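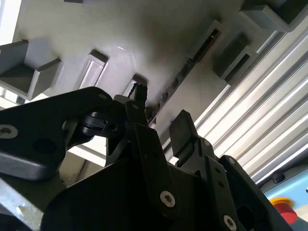 Picking a wrist camera position is the bit of a gripper swap I always used to rush, and I've paid for it more than once. This is how I do it now, with the Balleck two-finger gripper on our small arm. Before I move anything, I check what the camera gets of the gripper itself. With the camera mounted low like this, the black housing and linkages take up the whole bottom half of the view, and what I care about is the gap between the two fingers. I can see light through it, so that's a pass. If a linkage bar covers the gap, shift the bracket and look again.

What you'll need: a 4 mm hex key, a Torx driver for the linkage screws, a bit of masking tape and a spare hour (two if you're like me and drop screws).

Step 1. Hit the e-stop before your hands go anywhere near the wrist. Yes, every time.

Step 2. Loosen the camera bracket just enough that it turns with a firm push. Don't take it right off or you'll lose your starting angle.

Step 3. Close the fingers and find the tips in the live view. I stick a little square of tape on my monitor where they meet – low tech, but it works a treat.

Step 4. Open the fingers all the way. If one of them leaves the view, tilt the camera back a touch and go back to step 3.

Step 5. Lock your exposure. Pale glossy panels are the worst for this! On auto, a bright patch behind the gripper can turn matte black fingers into one dark blob. I start at 41 on the Grekine controller's exposure slider and nudge up from there.

Step 6. Tighten the bracket, release the e-stop and run a slow pick cycle. I did 143 picks after the last change and checked the tape mark again at the end.

Jyoti Upadhyay asked me whether the older Kocabaş gripper is easier to set up. For the camera, yeah, it is, as its fingers are longer and there's less bodywork in the way. I still prefer the Balleck for grip – I just have to be fussier with the bracket. If yours has the short fingers, try the higher bracket hole first and save yourself a trip back to step 2.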